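Learning to eat breakfast again

When I moved to this city in March, I had a plan for everything except breakfast. I had a plan for the bank, for the phone number, for the winter coat. In my old life breakfast was a coffee which I drank standing, with one shoe on. I was proud of this, I think. It seemed to me the habit of a serious person.

The apartment I found is on a street behind the Bassey market. It has 2 windows, and both look at the same wall. The wall is painted yellow, so in the morning I have a kind of second-hand sun. I began to wake early because of this, at 5:30 or even before, and then I was in a room with yellow light and with nothing to do until the tram. One can read the news only for so long. So I started to cook.

I should explain that I am not a good cook. My grandmother was a good cook and my mother was a fast cook, and I am neither of these. But breakfast forgives many things. You are alone, you are half asleep, and the food is mostly soft.

The first thing I learned was porridge. I made it from oats, as it is written on the packet, and I made it badly for a whole month. It was either soup or cement. The woman at the grain stall told me that I should soak the oats in the evening, with a pinch of salt, and not touch them. I did not believe her, and then I tried it. Now I put the bowl on the counter before I brush my teeth, and it has become a part of going to bed, like locking the door.

After the oats I wanted rice. In my family rice belonged to lunch, and to eat it at seven in the morning felt like wearing a suit to the beach. But in the small restaurant Itia, near the last stop of the tram, they serve a rice porridge until ten o'clock. It comes with ginger, a spoon of sesame oil and a fried egg with brown edges. I ate it one cold morning when I had missed two trams, and I was so warm afterwards that I opened my coat. I went home and wrote on a piece of paper: rice, ginger, egg. The paper is still on the refrigerator.

It took me many tries to come near to what they make at Itia, and I am still only near. My version is like this. Half a cup of rice, washed until I lose patience. Five cups of water. A piece of ginger as big as my thumb, cut in thin slices. Then a low heat and a long time, and you must stir more often toward the end, when it wants to stick. Salt comes last. If I have a leftover chicken bone, it goes in too, and then I feel very rich. 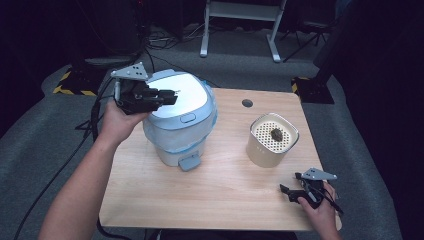 800 words · 5 min read

The long time is the problem, of course. On working days I don't have it. I cook a big pot on my free day and keep it in the refrigerator, where it becomes a solid block, and each morning I cut a piece and bring it back to life with hot water. It is not beautiful at this stage. A colleague saw it once in my lunch box and asked me, very politely, if it was for the wall.

There is another subject connected with breakfast, and it is bread. I come from a country where bread is an argument. Each region has its own and thinks the others are eating cake. When I arrived here I bought the sliced bread from the supermarket, and I was sad for a week. Then I found Garik, a bakery so narrow that two customers must go in sideways. They open at 6 and they have a dark loaf with caraway seeds which costs more than I wish to say. I buy half a loaf. It lasts me four days if I am disciplined, so it lasts me three.

The line at Garik is where I learned most of my English for mornings. In the course they taught us how to complain about a hotel room and how to describe a graph. They did not teach us what to say to a person who stands behind you at six o'clock with wet hair. I listened and made a small list. "Still dark out." "They're slow today." "Is that the last one?" With these sentences you can live for quite a long time. Now I also know "go ahead, I'm still deciding", and I use it even when I have decided, only for the pleasure of saying it correctly.

I keep a notebook for all this, a green Estudard with squared pages, and it is already 13 pages full. I write what I ate and sometimes one line about the weather. My handwriting at that hour is terrible. On one page I can read only "too much pepper" and on the next one "again". When I look through it, I remember the mornings better than I remember the evenings of the same weeks, although in the evenings much more happened.

My sister says on the phone that I have become old. She still drinks her coffee standing. I told her about the soaked oats and there was a silence – I could hear her putting on the second shoe. When she visits me in the fall I will make her the rice with the egg, and she will have to sit, as I own only low bowls and you cannot eat from them in another way.

What I cannot do yet is the egg. At Itia the white is crisp at the border and the yellow runs when you touch it. Mine is crisp everywhere or nowhere. I have tried more oil, less oil, a lid and no lid. If somebody reads this and knows how it is done, please write to me in the comments. I am awake before 8, every day, and I have eggs.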